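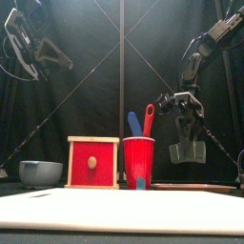

My daughter wants a trophy. I should say that up front, because I'm about to argue against the thing she wants, and she'll read this over breakfast and tell me I've missed the point.

She's in the robotics club at Flornodcombe, and I help out there two afternoons a week. Mostly I find screws. The club has 14 kids this year, which is more than the room was built for, and they share a pair of arms and a table of ordinary kitchen bits and pieces. The project is household tasks. Pick up a utensil, put it back in the cup, open a drawer, that sort of thing. It sounds dull when I describe it to people at work and I've stopped trying.

The regional competition is run on the Stomela rules, and the Stomela rules love speed. Every team gets the same list of tasks and the clock decides nearly everything. There are 70 points on offer for the fast run and 6 for the notebook, where the kids write down what they tried and what went wrong. I've read that scoring sheet more times than I've read my own mortgage, and I still can't get past those two numbers sitting on the same page.

I reckon it's the wrong way around. Or if it's not the wrong way around, it's at least badly lopsided, and it's changing what our club does with its afternoons.

Take the drawer. Back in March, Hok-lam Cheng was trying to get the gripper to take hold of a round knob and pull, and the fingers kept sliding off. He changed the angle. He changed the height. He tried coming in from the side, then he went and opened and shut the thing by hand over and over, watching his own fingers, and came back and said, "I don't pull straight, I sort of lift a bit first." I thought that was brilliant! He's in Year 9. He had noticed something about his own hand that I've never noticed about mine in all my years of opening drawers, and he wrote half a page about it with a drawing.

Then somebody looked up the points and the drawer was dropped. It was slow, it was risky and the team could score better by doing the easy pick-ups quicker. I understand why they did it. I'd have done it too. But Hok-lam's half page is still in the notebook with nothing after it, and I feel a bit sick whenever I flip past it.

Man-lok Lam, who coaches the club and knows far more about all this than I do, thinks I'm being soft. We've had this argument in the car park a few times now – friendly, mostly. His view is that a deadline and a clock are what get the work finished. Before the club entered competitions, he says, the kids would tinker until home time, change their minds, pull the code apart and never have a thing that ran from start to finish. He's right about that. I was there. There was one whole term where we had a lovely logo and a robot that could wave.

And I'll give him another one. The kids who thrive on the clock really do thrive on it. Yasaman Ghaffari is a different person with a timer going. She's quiet most of the year and then you put a countdown on the wall and she's running the table, telling people where to stand, catching mistakes before they happen. Take that away and you'd be taking something from her, and I don't want to do that.

So I'm not asking for the clock to go. I'd just like it to shove over.

What gets me is the sort of help the speed prize brings with it. The school across the river turned up last year with a parent who'd written most of the motion code. Nothing in the rules says he couldn't. They were very quick, they won, and when one of our kids went over afterwards to ask how they'd done the cup task (a nice, honest question from one kid to another) the team couldn't really tell her. They weren't being cagey. They didn't know. They'd been handed a thing that worked and they'd practised pressing go.

I don't blame the kids for that and I only blame the dad a little bit. If the notebook was worth real points, he'd have had to sit on his hands, or at least explain himself, and his team would have gone home with something in their heads.

Man-lok's answer is that notebooks can be faked as well, and parents can write those too. Sure. But then you ask the kids about them! Sit a judge down with each team for ten minutes and have them talk through one thing that didn't work. My sister-in-law, Yuk-lan Au, judges at school science fairs and she says it takes her no time at all to tell who did the work, because the ones who did it won't stop talking. You have to more or less push them out of the chair.

There's a money side as well, and I don't hear it talked about much. Going faster costs. You want better fingers, and then spare fingers, and then a second set of everything in case something snaps on the day. We had a small grant from Usonex that covered the bench and some parts, and we were very glad of it, and it was gone by the second term. A club with deeper pockets buys its seconds off the clock. Writing down what you learned costs a pencil.

Sum-yee Kuo, one of our older ones, put in a suggestion to the organisers about all this. She asked for a prize for the best failed attempt, with a live demonstration of the failure. They wrote back politely and said they'd consider it for a future season. I've got my doubts, but I think it's a cracking idea and I'd pay at the door to see it.

In the meantime I've asked Man-lok if we can keep one afternoon a fortnight with no points and no timer, where anyone can work on any task they like, and he's said yes, provided I stop bringing it up in the car park. Hok-lam has already put his name down for the drawer.

My daughter has put hers down for extra speed practice.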